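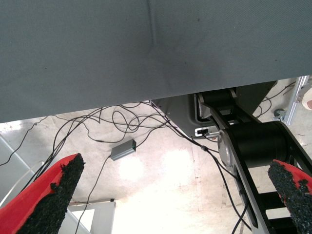
The Cables

Kieran Entwistle came to the workshop on Kultgate with snow on his shoes and a cardboard box under his arm. He did not say good morning. He put the box on the floor and looked at Beryl Sugden, who was writing a label at her desk.

"It is from my father's clock," he said. "The big one from the station at Sarmont. He took it apart in November and then he went to the hospital."

Beryl knew the clock. As a girl she had waited under it for the train to her aunt, and it was always 2 minutes late, the clock and the train both, so the people of Sarmont believed it was correct.

"Did he write down how it goes together?"

"He never wrote anything. He said the hands remember."

She took the parts out and laid them on the gray cloth. There was a plate, a gear, a bag of small screws, and an old envelope with the name Belov on it and nothing inside. Kieran picked up the envelope and put it in his coat.

For a long time they did not talk. The plate was round and bright, with a big hole that was not in the middle, and one short pin standing up from the metal. Beryl turned her head to the left and to the right, as she did when she listened to music that she did not know well.
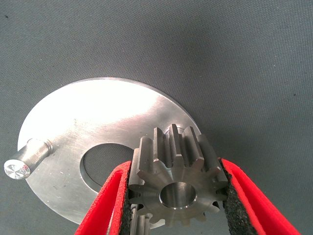 The Gear

"He asked for you," said Kieran. "In the hospital. He told the nurse that Mrs. Sugden would know on which side the gear must sit."

Beryl felt her face become warm. She had worked 10 years beside that man and he had not once asked her opinion.

"And if I don't know?"

"Then I will tell him that you knew."

She laughed, and the laugh surprised her. She moved the lamp nearer. On the metal there were thin scratches, and she followed one of them with her finger until it was lost in the light.

"Take off your coat," she said. "You will hold the plate for me."

He hung the coat behind the door, with the envelope in the pocket, and washed his hands.

Last updated: 5 February 2023

Contact | © Beryl and Kieran stories, all rights reserved | Back to top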